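Why do faraway things look small?

Hi, it's Neema Shirima again, with another question from a reader. Ehab Belkadi wants to know why train tracks seem to touch each other far away. Great question, Ehab! I used to wonder about that from the back seat every August, when we drove to my grandma's.

Straight lines and squares are the best things for playing with this idea.

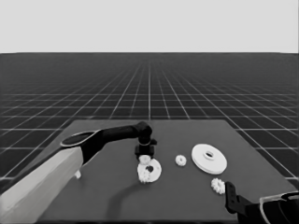
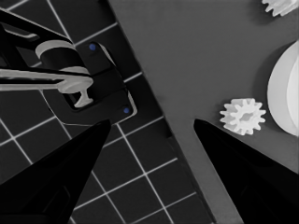
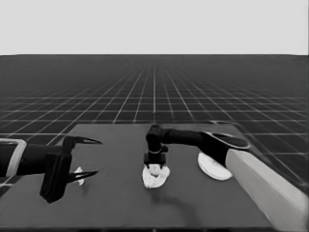
OK, so how does your eye decide how big something is? Light from the top of a tree goes into your eye, and so does light from the bottom. Those two bits of light come in at an angle, a bit like an open pair of scissors. Stand close to the tree and the scissors are wide open. Walk away and they start to close. The tree is still just as tall, but it takes up less room in your eye.

Now think about the tracks. The two rails stay the same distance apart the whole way (they have to, or the train would fall off!). But the gap between them takes up less and less room the farther off you look, until it's too tiny to see. The spot where the lines seem to meet is called the vanishing point – I love that name.

Try it yourself. Hold your thumb up at arm's length, close one eye and look at a house down the street. Can you hide the whole house? I can hide a truck, and once I hid a water tower that is 231 feet tall.

Artists use this trick all the time. Draw a line across your paper for the horizon, put a dot on it, and make all your road lines run to the dot. My first one looked like a slice of pizza. My 13th was pretty good, and it's still on my fridge.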